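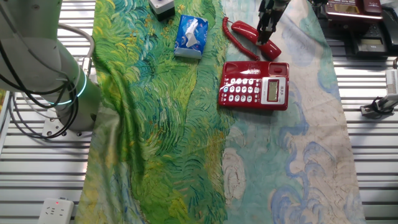
How do you keep a table runner from sliding and bunching up? Put something grippy underneath it, and cut the grippy layer a little smaller than the cloth so it never peeks out.

I get asked this one more than anything else at the Zikisbridge swap table, and I love it, because I have a drawer full of runners and most of them misbehave. Printed ones are the worst! They come out of the packet with fold lines pressed into them, you smooth one side down, and up pops a ridge on the other. My favorites are the painterly kind, all swirling greens on one half and pale cream with blue curls on the other, and with those the busy half hides a wrinkle pretty well. The pale half hides nothing. So if you only have the patience to iron one end (me, most mornings), you know which end to pick.

Iron from the back, on whatever heat the label allows, and let the cloth cool flat before you pick it up. Dorota Tomaszewski swears by rolling hers around a cardboard tube between uses, and I've come around to it. I had mine folded in a drawer from March until last week and the creases took two goes to get out.

On a slatted or grooved table you need the underlayer even more. The cloth only touches the high spots, so it shifts every time somebody reaches across. I use the open-weave rubber stuff sold for lining shelves. A roll from Arkico is 60 inches long, and my runner is 67, so it works out nicely with a bit of cloth hanging free at each end.

Then there's what goes on top. I like small, useful things - a pack of tissues, a little lidded box for the bits that wander - and I set them down last, after the final smoothing, or I end up lifting everything and starting over. Prasanna Kodikara likes a heavy bowl dead center. It does hold the cloth still, I'll give him that, but then you can't see the print.

The next swap table is the usual Friday, same corner by the door. Bring runners, placemats, napkins, anything flat and clean. I have a blue striped one going to a good home if anybody wants it, with one small tea stain at the end - you can tuck it under.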